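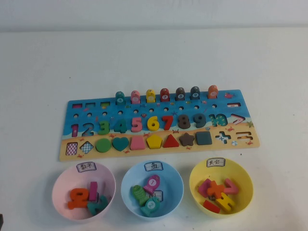
The sea board and the three sorting bowls, Fovcombe room

Home | Our Rooms | Toy Library | Reports | Contact

Plendow Toy Library – progress report to the Harasym Fund, April 2024

Well, we've spent most of your money, and I'm so pleased with where it went! The puzzle shelf was in a sorry state back in October (half the boards had gaps and we had no idea which piece went where), so that's what I tackled first.

The sea board has been the big hit. It has wooden numerals, shapes and fish pegs with little number stickers, so one board does for matching, counting and plain old fiddling. I put three bowls in front of it – pink, light blue and yellow, each with a handwritten label – and the kids sort into those before anything goes back in its slot. The 10 gets pulled out first nearly every time, and the square and the diamond go wandering too.

Spending so far is $1369, mostly boards and bowls. We now have 40 puzzles checked and on the shelf, and I'd like to get to 50 before the Midon room opens. I still need better labels, as the paper ones curl up fast, and lidded tubs for spare pegs. Could the leftover money go to those? I'll send receipts with the next report.

Print this page | E-mail this page
Shares: 10 | Comments: 0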